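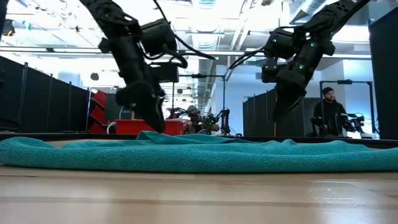
Trucos de taller: toallas, mesas y pinzas para practicar el plegado con dos brazos

Club de Robótica Bonmont — Cuaderno de taller
Actualizado el 12 de junio de 2021

Las notas siguientes recogen lo que se ha ido apuntando en el taller durante la preparación de la prueba de plegado de textiles del Trofeo Tuvongate. Van dirigidas a los alumnos que entran en el turno de brazos y a los equipos de otros centros que nos han pedido el procedimiento. La programación no se trata en esta página; para eso está el cuaderno de control, que mantiene el grupo de Abou Zeid.

Elección de la toalla

Para las primeras sesiones conviene rizo de algodón de gramaje medio. El rizo ofrece bucles en los que la punta de la pinza engancha sin apretar demasiado, y un pliegue hecho con él se queda donde se deja. El microfibra fino se desliza sobre el barniz y se levanta con cualquier corriente de aire. Déjelo para más adelante.

Color liso, saturado, distinto del tablero. Las toallas blancas sobre madera clara dan problemas de segmentación en cuanto entra luz lateral. Las estampadas confunden el detector de bordes: una raya del dibujo y un pliegue real producen a veces la misma respuesta.

Si la toalla lleva cenefa tejida, anote en la ficha en qué extremo está. La cenefa es más rígida que el resto y no dobla igual.

Corte las etiquetas a ras de costura, con tijera pequeña. No las arranque.

Lavado previo

Toda toalla nueva pasa por dos lavados a 40 grados antes de llegar a la mesa. Sin suavizante. El suavizante deja película en las fibras, la película acaba en las almohadillas de los dedos y el agarre cambia a mitad de sesión sin que nadie haya tocado un parámetro. Tardamos casi un mes en localizar este fallo.

Media taza de vinagre blanco en el aclarado elimina los restos de detergente y buena parte del suavizante de lavados antiguos, si la toalla viene de casa de alguien. Secado en tendedero, al aire, sin pinzas de la ropa en las esquinas. Las marcas que dejan se confunden luego con pliegues.

Después del secado, sacudir fuera del taller y pasar el rodillo adhesivo por ambas caras. La pelusa del rizo nuevo es abundante y termina en los engranajes.

Medir y marcar

Las medidas de la etiqueta comercial no sirven. Una toalla vendida como de 110 cm nos quedó en 108 cm tras los lavados, y la diferencia bastaba para que el borde opuesto no coincidiera en el plegado por la mitad. Mida siempre sobre la mesa, con la tela extendida y sin tensar, y escriba el valor en la ficha.

Para marcar el centro, una puntada de hilo del mismo color. Se localiza con el dedo y no aparece en cámara. La tiza de sastre también funciona, pero mancha las almohadillas.

Leonardo Bellini propuso en abril coser un lastre fino en el dobladillo para que las esquinas cayeran a plomo. El resultado era limpio y el reglamento lo prohíbe. Queda anotado por si alguien tiene la misma idea.

Preparación de la mesa

Un tablero barnizado se limpia con paño de algodón apenas humedecido y unas gotas de jabón neutro, y se seca enseguida con otro paño. Nada de abrillantador ni de cera en aerosol: reducen la fricción y la toalla entera se desplaza cuando tira un solo brazo.

El brillo del barniz es un problema aparte. Una mancha de reflejo satura esa zona de la imagen y tapa el contorno de la tela si cae cerca del borde. Soluciones, por orden de coste:

Girar la mesa respecto a la luminaria. Suele bastar con poco.
Colgar papel vegetal delante del foco, a distancia prudente de la lámpara.
Lijar el tablero con grano fino y aplicar barniz mate. Solo con permiso de quien firmó el inventario.

Los manteles antideslizantes están desaconsejados. Resuelven el desplazamiento en el entrenamiento y dejan al equipo sin referencia el día de la prueba, que se hace sobre tablero desnudo.

Dejar la tela en posición inicial

La posición inicial arrugada se prepara a mano y debe ser variada. El vicio habitual del principiante es dejar la toalla siempre con el mismo pico en el mismo sitio. Un modo sencillo de evitarlo: sujetarla por un punto cualquiera, levantarla un palmo, soltarla y empujar un lateral con el canto de la mano.

Para ejercicios de alisado interesa que haya pliegues de tipos distintos:

Rollo largo en el borde delantero. Es el más difícil de deshacer porque el rizo se agarra a sí mismo.
Pico levantado. Buen punto de agarre para una sola pinza.
Arruga baja. Se alisa arrastrando, sin pinzar.

Cuando se practica con picos, la pinza baja en oblicuo hasta rozar la cresta y cierra ahí. Si baja en vertical hasta el tablero, atrapa dos capas y hay que repetir. El segundo brazo espera en alto, con la punta separada de la tela, hasta que el primero confirma el agarre. Bajar los dos a la vez ahorra muy poco tiempo y es la causa más frecuente de tirones cruzados.

La separación mínima entre punta y tablero la fijamos en 2 mm. Compruébela con una galga al empezar el turno y otra vez después de cualquier golpe.

Almohadillas y dedos

Limpieza con alcohol isopropílico y bastoncillo de algodón, entre series. Dejar evaporar antes de volver a tocar la tela.

Las puntas se revisan al tacto: se pasa una media vieja por el borde del dedo y, si se engancha, hay rebaba. Se elimina con lima de uñas de cartón, en una sola dirección. Una rebaba que no se ve saca hebras del rizo con bastante rapidez, y una hebra suelta tira de las siguientes. No corte nunca el bucle por la base; recórtelo a la altura de los demás.

Las almohadillas de silicona Skoltov que usamos se cambian cuando pierden el mate. Guarde las nuevas en bolsa cerrada con un poco de talco y lávelas con agua antes de montarlas. El talco que queda en la ranura no sale con alcohol, sale con un cepillo de dientes seco.

Cables

El bucle de cable debe permitir el giro completo de la muñeca sin tensarse y sin tocar la mesa. Para comprobarlo, lleve el brazo a mano, sin par, hasta los dos extremos del recorrido y observe el cable, no la pinza. Sujeción con velcro textil. Las bridas de plástico aprietan de más, y el rabillo cortado engancha el rizo si el brazo pasa bajo.

Un cable que cruza por delante de la tela falsea la máscara de color. Antes de dar por malo el detector, mire por dónde pasa el cable.

Duración y registro

Los turnos son de 90 minutos, con parada a la mitad para limpiar dedos y sacudir la toalla. Pasado ese tiempo el operador empieza a corregir con movimientos cortos y los datos pierden calidad antes de que él lo note.

Cada intento se registra, también los fallidos. En la revisión de abril se descartaron 173 intentos porque la ficha no indicaba qué toalla estaba en uso. La ficha es una tarjeta plastificada que se cuelga junto al puesto y lleva: código de toalla, medida tras lavado, extremo de la cenefa, fecha de las almohadillas y nombre del operador. Rotulador permanente, se borra con el mismo alcohol de los dedos.

Almacenaje

Las toallas de práctica se guardan enrolladas, sin doblar. Un pliegue de armario mantenido una semana orienta el rizo y la tela tiende a doblarse sola por esa línea, lo que da resultados mejores de lo que corresponde. Si solo hay toallas dobladas, vapor de plancha a un palmo de distancia, sin apoyar, y reposo extendidas hasta que estén secas.

Separe las de práctica de las de limpieza. Las de práctica llevan una puntada roja en el dobladillo corto; las de limpieza, nada. Si una toalla de práctica toca grasa o lubricante, pasa a limpieza y se le quita la puntada.

Al terminar el turno: brazos en reposo, alimentación cortada, tela retirada de la mesa, rodillo adhesivo por el tablero, ficha completa. Las almohadillas gastadas van a la caja de recambios usados, que se vacía el último día de cada mes.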